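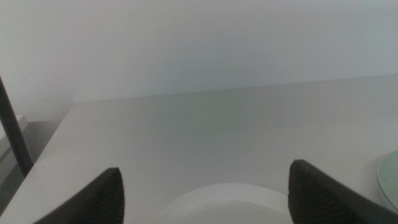

Tischplatte mit Wandanschluss, Blick zur linken Seite

Werkraum > Küche und Ausgabe > Sicherheitsrundgang > Anrichtetisch

Juli, von Da-eun So

So, einmal der ganze Bogen für den weißen Tisch in Grenatitz, diesmal mit meinen Anmerkungen, denn beim letzten Mal standen nur Häkchen drin und ich wusste beim Durchlesen selbst nicht mehr, was ich mir dabei gedacht hatte. Angefangen habe ich um 16 Uhr, als der Kurs durch war. Wer den Rundgang nach mir macht: Bitte die Reihenfolge lassen, erst Tisch, dann Geschirr, dann alles drumherum. O heißt in Ordnung, B heißt beobachten, M heißt Mangel, bitte jemanden holen.

TEIL A: TISCH UND WAND

A1 Standfestigkeit: O
Mit beiden Händen an der Vorderkante gedrückt, dann an der linken Seite, dann über Eck. Wackelt nicht. Der Rerko-Tisch ist schwer genug, dass man sich beim Teigkneten nicht mit ihm durch den Raum schiebt (mit dem alten ging das wunderbar!). Die Stellfüße habe ich von Hand nachgezogen, einer ging noch eine halbe Umdrehung.

A2 Oberfläche: O
Mit der flachen Hand in Bahnen drübergefahren, von hinten nach vorn. Keine Blasen, keine Kerben. Bitte das wirklich mit der Hand machen, auf so einer glatten hellen Platte sieht man einen Schnitt oft erst, wenn sich schon Rote Bete reingesetzt hat.

A3 Fuge zwischen Platte und Wand: B
Die Platte sitzt dicht an der Wand, das ist erst mal gut, da rutscht kein Messer nach hinten weg. Ein Stück links von der Mitte ist genau in der Naht ein winziger dunkler Punkt, ihr findet ihn auch auf dem Foto in der Bildmitte. Ich habe ihn als B eingetragen und im Lageplan angekreuzt. Könnte Schmutz sein, könnte eine Macke sein. Beim nächsten Rundgang mit Zahnstocher und Lampe ran, und wenn die Stelle nachgibt, bei Kaczorowski anrufen, die haben damals den Anschluss gemacht.

A4 Kanten: O
Linke und rechte Seitenkante abgetastet, keine Grate. An der hinteren linken Ecke ist es ziemlich eng für meine Finger, da habe ich ein zusammengelegtes Geschirrtuch durchgezogen. Kein Faden hängen geblieben.

A5 Durchgang links neben dem Tisch: O
Mein Lieblingsthema, ich weiß. Da steht die dunkle Stange, und die soll jeder im Blick haben, der mit einem vollen Tablett um die Ecke kommt. Ich bin die Runde zweimal mit Tablett gelaufen, ging beide Male ohne Anecken. Taschen und Rucksäcke gehören trotzdem nicht dahin, auch nicht "nur kurz".

TEIL B: GESCHIRR
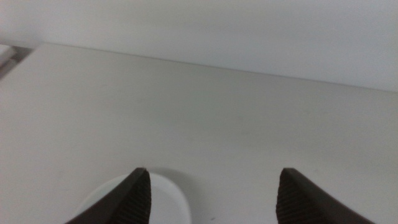
Beim Geschirr schaue ich zuerst nach dem Rand, dann nach der Unterseite und ganz zuletzt nach Flecken. Ein Fleck ist lästig, ein Abplatzer schneidet. Weißes Rundes auf heller Fläche, so wie hier, ist dabei der schwierige Fall, da verschwindet eine kleine Macke glatt im Hintergrund. Also: Teil hochnehmen, gegen etwas Dunkles halten, langsam drehen. Ich nehme dafür die Rückseite vom Klemmbrett, eine schwarze Schürze tut es genauso.

B1 Randprobe: O
Trockenen Finger rundherum führen, ohne Druck. Bei dem Teller, der auf dem Tisch stand, nichts gespürt. Wer Handschuhe trägt, zieht sie dafür aus, durch Nitril merkt man die feinen Sachen nicht.

B2 Klangprobe: O
Auf drei gespreizten Fingerspitzen balancieren und mit dem Knöchel antippen. Ein heiler Teller klingt nach, ein gerissener macht nur "tock". Ich mache das sehr gern und viel zu lange, die Leute vom Kurs haben schon gefragt, ob ich ein Konzert gebe.

B3 Unterseite: O
Standring auf rauen Stellen prüfen. Ein rauer Ring verkratzt erst den Tisch und dann den nächsten Teller im Stapel. Die Melier-Teller sind da bisher brav, bei den älteren aus dem Nachlass bin ich strenger.

B4 Stapel im Schrank: M
Der einzige richtige Mangel im ganzen Bogen. Der linke Stapel war wieder so hoch, dass ich mich auf die Zehenspitzen stellen musste, und obendrauf lag noch eine Schüssel. Habe ihn gleich aufgeteilt, aber eingetragen bleibt es, damit es nicht wieder unter den Tisch fällt (haha). Ein Teller wiegt bei uns 325 Gramm, rechnet euch selbst aus, was da von oben kommt.

B5 Ausgemustertes: O
Kiste unter der Spüle war beschriftet und geschlossen. Bitte keine "noch halbwegs guten" Teller reinlegen, entweder gut oder weg!

TEIL C: ARBEITSPLATZ UND LICHT 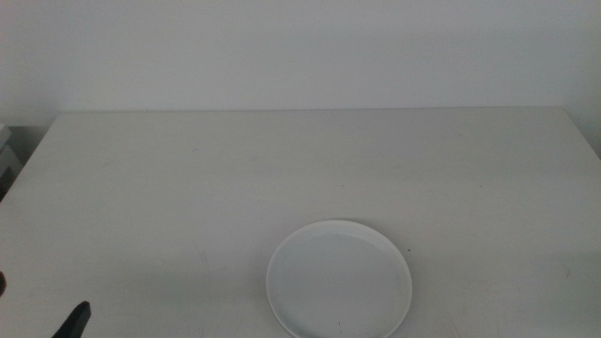

Was auf dem Tisch stehen bleibt, wenn gerade keiner kocht, ist für mich ein eigener Prüfpunkt, auch wenn er im alten Bogen nicht vorkam. Ein einzelner Teller macht mir da keine Sorgen, solange er so liegt wie dieser: flach auf der Platte, leer, nichts darin, was schwappen oder rollen könnte. Den schmalen erhöhten Rand finde ich übrigens sehr angenehm zum Greifen, man bekommt die Fingerkuppen schön darunter. Besteck, das quer über einem Teller liegt, räume ich dagegen immer weg, da reicht ein Ärmel und es fliegt.

C1 Abstand zur Vorderkante: O
Faustregel bleibt eine Handbreit. Gemessen wird mit der eigenen Hand, ich will keine Diskussion über Handgrößen.

C2 Beleuchtung: B
290 Lux in der Tischmitte, mit ausgeschaltetem Deckenlicht hinten. Zum Abstellen und Wischen reicht mir das, zum Schneiden hätte ich gern deutlich mehr. Bei gedämpftem Licht wirkt die weiße Platte grau, der Teller darauf wird dann innen auch grau und hebt sich fast nur noch mit dem Rand ab. Also vor jedem Kurs alle Lampen an, auch wenn draußen die Sonne scheint. Der Schalter klemmt ein bisschen, fest drücken.

C3 Kabel und Strom: O
An dem Stück Wand hinter dem Tisch ist auf dem Foto keine Steckdose zu sehen, und das soll bitte auch praktisch so behandelt werden: keine Verlängerung quer über die Platte legen. Der Handmixer wird am anderen Platz benutzt. Ja, auch für "die eine Sahne".

C4 Boden: O
Mit der Schuhsohle geprüft, keine rutschige Stelle. Wischwasser bitte nach dem Kurs ganz aufnehmen und nicht auf das Trocknen an der Luft hoffen.

C5 Reinigungsmittel: O
Verschlossen im Unterschrank, Etiketten lesbar. Für die Platte nur das milde Mittel, Scheuermilch macht sie stumpf und dann gehen die Kurkumaflecken nie wieder raus. Ich spreche aus leidvoller Erfahrung von zu Hause.

C6 Erste-Hilfe-Kasten: B
Hängt richtig, ist zugänglich, aber die breiten Pflaster gehen zur Neige. Ich bringe eine Packung mit, 100 Stück, und lege den Beleg ins Fach. Die kleinen bunten mit den Dinos sind noch reichlich da, die will komischerweise keiner nehmen.

OFFEN BIS ZUM NÄCHSTEN RUNDGANG

Punkt in der Wandfuge anschauen (A3). Stapel im Schrank niedrig halten (B4). Licht über dem Tisch, da frage ich bei Kaczorowski, ob sich eine Leiste unter das Regal setzen lässt (C2). Pflaster (C6). Den Bogen selbst habe ich um den neuen Abschnitt zum Abstellen ergänzt, Ausdruck hängt innen an der Schranktür, der alte kann in die Papiertonne.

Kommentare

teigschaber
Danke für die Klangprobe, habe ich daheim sofort an allen Tellern gemacht. Einer machte "tock". War der von meiner Schwiegermutter, jetzt muss ich das irgendwie beichten.

Lotte K.
Zu A3: Den dunklen Punkt hab ich auf dem Bild erst beim zweiten Hinsehen gefunden. Bei uns war so etwas mal ein festgetrockneter Kaffeekrümel, mit lauwarmem Wasser und Geduld ging er weg. Würde ich probieren, bevor jemand mit dem Zahnstocher bohrt.

Da-eun So
@Lotte K. Guter Tipp, dann erst Wasser, dann Zahnstocher! Schreibe ich so in den Bogen.

hinterhof_4
Eine Handbreit zur Kante finde ich mit Kindern im Kurs knapp. Wir nehmen zwei. Und wo bekommt man die Melier-Teller einzeln? Ich finde nur ganze Sätze.

Da-eun So
@hinterhof_4 Zwei bei Kinderkursen, einverstanden, das ändere ich. Einzeln habe ich sie auch noch nirgends gesehen, wir haben damals einen Satz genommen und geteilt.

M.
Wer hat eigentlich die Schüssel auf den Stapel gestellt? Ich frage für eine Freundin.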